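Ticket 606
Opened by: Duyên Trịnh, Tudgate demo team
Product: Zorneo hand-held gripper, demo unit 2
Status: Pending customer (we are the customer)
Subject: Unit drops out of tracking whenever visitors are watching

Monday, March 30, 2026

Opening this during the open day because I was told last time that "it was acting up" isn't a reproducible fault. So here is a reproducible fault. Pick up the unit, invite a member of the public to look at it, and the finger width reading freezes. Send the member of the public to the snack table and it comes back.

Firmware 4.0.5, which the updater insists on displaying as 405. Battery full at start. Station is the breakfast table, task is pick up the cup, move the cup, put down the cup.

09:40 First group, from Mimden. Two clean runs. I said the words "very stable now" out loud, so I accept some blame.

10:05 Third run. Width reading stuck at 18 mm with the fingers plainly moving. Restarted the app. Fine.

10:20 Stuck at 18 mm again. Restarted the app, then the unit. Filled the gap by explaining the tablecloth.

10:50 Support (Fontes desk) replied asking whether the unit was switched on. It was.

11:15 Swapped the cable for the one from unit 1. No change. Put it back, because now unit 1 was complaining.

11:30 Wiped the markers with a dry cloth as instructed. Worked for 40 minutes, long enough for me to write a grateful reply, which please disregard.

12:20 Stuck again, same value. By this point the visitors had worked out that the frozen number was the interesting part and were asking about that instead of the cup.
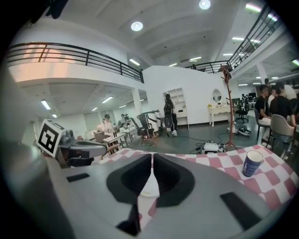 12:45 Tried the thing in the manual about lighting. I can't do much about the ceiling, but I turned my back to the balcony and ran the task from the other side. Three good runs, then a freeze on the fourth, when people leaned in for a closer look. My current theory is shadows over the markers. My colleague's theory is stage fright.

13:10 Support asked for a log file. Attached. Support asked for the log file in a different format. Also attached.

13:35 Support suggests lowering the detection threshold one step and keeping onlookers an arm's length back. Did the first. For the second I have put down a strip of tape, and so far only the children respect it.

14:30 No freeze since the change. Leaving the ticket open until we've packed up. Please don't auto-close it overnight like the last one.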